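Tablecloths, Table Two: The Terndale Gallery

Every February somebody decides the snack table at Terndale needs dressing up, and every February I'm unconvinced. One picture this time, with my notes on the cloth, the layout and the food, in that order of patience. 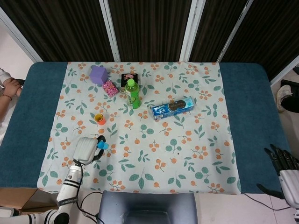 Orange berries, green sprigs, and a lot of teal left over on either side.

The cloth is the Prinis berry print. I was told it would "make the table." It covers the middle and stops, and the dark teal shows in a wide strip down the left and another down the right. People call that a runner when they bought one and a mistake when they bought a tablecloth. I think we bought a tablecloth. It does hang over the front a little, so there's length to spare and nothing to do with it.

The print itself I can live with. Small berries on white are easy enough on the eye, though I'd like to see this one after a Thursday with grape juice. The listing said it washes well. So did the listing for the last one, and that is now a drop cloth.

As for the layout, most things have drifted up toward the far end. The green drink is over against the black box, the cookies are at a slant, and the little orange cup has been left on its own nearer the front. I have heard this called a casual arrangement. I would call it putting things down.

The purple foam cube is apparently decor. It is a nice purple. I still don't see what it does for a package of cookies.

The blue cookie package is the part I expect people to care about, and it would do just as well on the bare teal. Arsenault House gets by with plain tabletops and I have yet to hear a complaint from over there.

The Prokby catalog lists 139 table coverings. I went through 103 of them before giving up, and only five looked wide enough for this table. All five were beige. The berries stay until spring, and then I'm asking again about beige.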